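Linen and soft goods: folding notes for June

The Yilma Street store now holds 94 cloths and 15 padded items. Hefin Rosser has revised the folding instructions so that both kinds fit the same shelves. Cloths are laid out on the table, smoothed from the middle outwards, folded in half twice and stacked with the closed edge facing front.
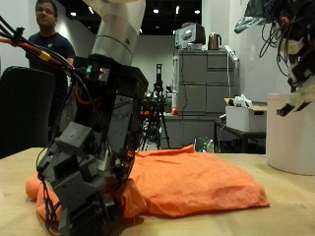 Should a creased cloth be ironed before it goes on the shelf?
Only cotton table covers need ironing. Everything else is smoothed by hand and left flat under the stack.

Padded items follow a different method. They are not folded – pressure on one spot leaves a dent in the filling. Each is supported from underneath and placed with its trimmed side up. Fabric bows and gathers are checked for loose stitching, and any repairs go to Mayu Takagi by Monday.

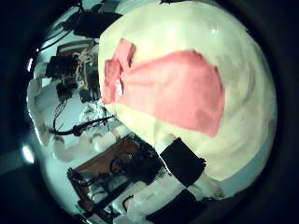 Cream object, possibly padded, with salmon-pink fabric and a bow-like gather.

Shelf depth remains 53 cm. Stacks that overhang should be split and the second half moved to the lower shelf.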